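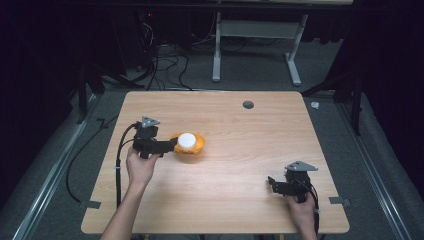 Cable routing and workspace rules for two-handed demonstration recording with hand-held grippers

Asked in: Data collection practice
Tags: hand-held grippers, cable management, workspace layout, procedure
3 answers

I am writing the working rules for a small station at our Nunthorpe site where operators record two-handed manipulation demonstrations. The operator stands at a table with a hand-held gripper in each hand and a camera on the head. Both grippers are wired. The tasks are short pick, tilt and place movements with bowls and other small objects, and the recordings are used to train a policy for a pair of fixed arms.

The draft I inherited is one page long and mostly says "keep the area tidy". I need something an operator can follow and a supervisor can check. Specific points I am stuck on:

Cable routing. At present each cable leaves the back of the gripper and drops over the operator's side of the table. The left one tends to form a loop on the tabletop before it drops. Should there be a rule on slack length, and should cables be allowed on the work surface at all?

Start and end pose. Some operators begin a recording with the grippers already touching the table, others with them in the air. Does this need to be fixed?

Failed attempts. If an object is dropped or the grasp slips and is recovered, is the recording kept, discarded or labelled?

Floor. We have rails on the floor beside the table and a fair amount of cable behind it. The operator does not normally walk during a recording, but does walk between them.

I have read the general machinery safety material we have in house and most of it assumes a powered machine that can move by itself. Nothing at this station moves unless a person moves it, so I am not sure how much of it applies. Replay on the arms is done in another room under a separate procedure and is outside the scope of this question.

Thulani Motaung

Comments on the question

Khalil Nasrallah: Are the grippers tracked by the head camera, by something mounted in the room, or by both? It changes the answer on cables.

Thulani Motaung: Assume both. I want the rules to hold if we change the tracking later.

Khalil Nasrallah: Then write the visibility rule in terms of the tracked part of the gripper and do not name the sensor.

Answer 1 (accepted)

I maintain the equivalent document for Jayawardena, where we have run hand-held collection for two years. Taking your points in order, then a few you did not ask about.

Cables

Cables may cross the edge of the table. They should not lie in the working area. Mark the working area with thin tape, or define it by distance from the edges if you don't want tape in the recordings. A loop on the tabletop has two effects. It can be caught under an object or under the gripper fingers, and it applies a varying pull to the back of the gripper which the operator corrects for without noticing. The correction is recorded along with everything else, and the fixed arms will have no cable in that position.

A slack length given in centimetres did not work for us, as operators differ in height and reach. The rule we use is a reach test. Before the first recording of a session, and after any change of operator, the operator moves each gripper to the far corners of the working area, then crosses left over right and right over left. At no point should a cable go tight, and when the hands return to the start pose no cable should be left resting in the working area. If it fails, the strain relief is moved, and the test is repeated.

Fix the strain relief to the operator or to the table, and do the same for both hands. We fix to the forearm, with a soft strap. Fixing one to the arm and one to the table gives different drag left and right, which is hard to find afterwards.

Start and end pose

Yes, fix it. Ours reads:

"Recording starts with both grippers open, fingers just above the surface, one on each side of the working area, hands still. Recording ends with both grippers open and clear of all objects, hands still."

The hold at each end is 2 seconds. Operators will shorten it as the session goes on, so the check is made on the recordings and not by watching. Anything with a hold shorter than that at either end is returned as incomplete.

Whether the fingers touch the table or hover matters less than everybody doing the same. We chose hovering because fingers dragged along the surface wear at the tips, and a worn tip changes the grasp.

If a task is done with one hand, the other gripper still needs a rule. "Rest" is too vague. State where the idle gripper is held, which way the jaws point and whether they are open. An idle hand that wanders is learned as part of the task.

Failed attempts

Keep and label. Do not let the operator delete. Three labels are enough:

Clean: task completed with no slip, drop or regrasp.
Recovered: task completed, with a slip or regrasp on the way.
Failed: task not completed, or an object left the table.

The operator labels at the time of recording. A second person checks a sample of 22 recordings per session against the video. If more than 3 labels are wrong, the whole session is relabelled. The number is a house figure and you should set your own once you know your error rate.

Where one object is carried inside another, such as a ball in a bowl, write down what counts as a slip. Ours counts any case where the inner object leaves the outer one. Rolling inside the bowl is allowed. Without that line, two reviewers will label the same recording differently.

Visibility

Whatever is tracked on the gripper should be clear of sleeves, straps and tape. Bare forearms or close-fitting sleeves only, and no loose cuffs. Anything fixed to the gripper body for tracking must not be touched, leaned on or used as a handle. If it is knocked, stop, mark the recording as suspect and run the geometry check before going on.

Floor

This is where most of your real risk sits. Treat the station as a workplace with trip hazards and the rest follows. Cable behind the table goes in a cover or gets tied to the frame. Rails are walked round and never stepped over while carrying grippers. The operator's standing area is marked and kept clear, including of the operator's own gripper cables, which collect around the feet. Grippers are put down on the table before the operator steps away. If the edges of the room are darker than the table, check that the walking route is lit, as the eyes will be adjusted to the work surface.

Machinery rules

Keep your exclusion of the replay procedure, but state it in the first paragraph along with the condition that makes it true: no powered arm is connected or energised at this station. If someone later brings replay into the same room, that sentence should force a review.

Karthik Gamage

Comments on answer 1

Thulani Motaung: Thank you. The reach test goes in as written. Do you have the operator wear the head camera during it?

Karthik Gamage: Yes. Its cable is part of the test too, if it has one.

Moushumi Khan: On the forearm strap, we had complaints of numb fingers after a long session. We went to a clip at the waist, both sides. It passes the same test.

Karthik Gamage: Fair. The side-to-side match is the part I would hold to.

Answer 2

Agree with most of the above. I would add session length, which is missing.

Holding a gripper with the wrist fixed and squeezing repeatedly is tiring, and quality falls before the operator reports it. We allow up to 2 hours of recording in a day for any one person, broken into blocks, with the tasks changed between blocks so that the same hand is not doing all the gripping. Put it in the rules as a limit. If it is advice, it will be ignored when there is a target to meet.

I would also log which physical gripper was in which hand. We use Ralirix units and they are interchangeable in theory, but the jaws on one of ours close slightly off centre. When it changed sides in August we lost most of a week working out why the left arm was missing on replay. A coloured dot on the underside and one extra field on the session sheet would have covered it.

Desk height: fix it, record it, and check it at the start. If the table has brackets or clamps under the edge, check that the cables do not snag on them during the reach test.

Moushumi Khan

Answer 3

Just go wireless. We did this on Porka and never looked at cable rules again.

Kavinda Sultana

Comments on answer 3

Khalil Nasrallah: Does not answer the question. The other three points still apply, and you now need rules for battery level and dropped packets.

Kavinda Sultana: Fair on the other points. Battery rule is one line: swap at every break.

Thulani Motaung: Not an option for this set of grippers, but noted for the next purchase.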